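Stamps, paper, repeat: an afternoon with Urho Lahtinen

Notes from a visit to the Granton room, August. Typed up fast, sorry for the gaps.

Urho Lahtinen is already working when I get there. Two arms, one white table, and a target he doesn't like to say out loud. I ask anyway. "956 good ones. We're at 400." He goes back to the arms.

The job is called Kurirard and it's for Viltell, who want a system that can pick up a small tool and use it without being told each move. Lahtinen's part is the examples. He drives the arms by hand, the software records, the model learns from the recordings later. "It copies what I do. So if I'm sloppy, it's sloppy. People forget that bit."

Why stamping? He shrugs. "Cheap. You need a pad and some paper. And you get a record on the page." Pressure is the hard part, he says. Press too lightly and the mark comes out pale or broken. Too hard and the block skids, you get a smear. Camera sees the block go down either way. "The arm thinks it did great. The paper says otherwise."

Does he try to make them neat? No. Early on he did, all the marks in rows, same angle, and the model would only stamp in rows. Now he turns the block between presses. Leans it one way, then the other. Leaves room, sometimes crowds two together.

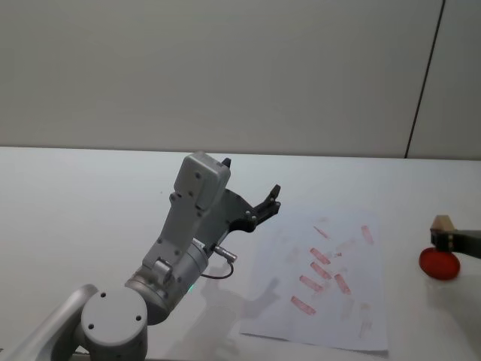 What counts as a good one

Longer answer than I expected. A good example has the whole thing in it: block picked up, inked, pressed, lifted clear. A faint mark can still count. "Faint is fine if the motion is fine. I tag it faint." What he throws out is hesitation, where he stops halfway to think. The model picks up on that and starts stopping too, at the same spot, for no reason it could know of.

He keeps the sheets. All of them, numbered on the back, in a drawer at Varma where the rest of the team sits. If somebody doubts a recording they can pull the paper and check. Has anyone? "2 times." He looks pleased about it.

On getting tired

Sessions run 8 minutes, then a break. He used to go longer and teh late recordings were bad, wrists drifting, ink everywhere. I ask if he'd hand the controls to somebody else. He would, he wants to. Different hands give different examples and right now the whole set stamps like one guy from Granton.

"That's my real worry," he says. "Not the number. It'll have my habits." Such as? He tips the block a little before he lifts it, always has, never noticed until he watched the recordings back.

Then the break is over and hes at the controls again.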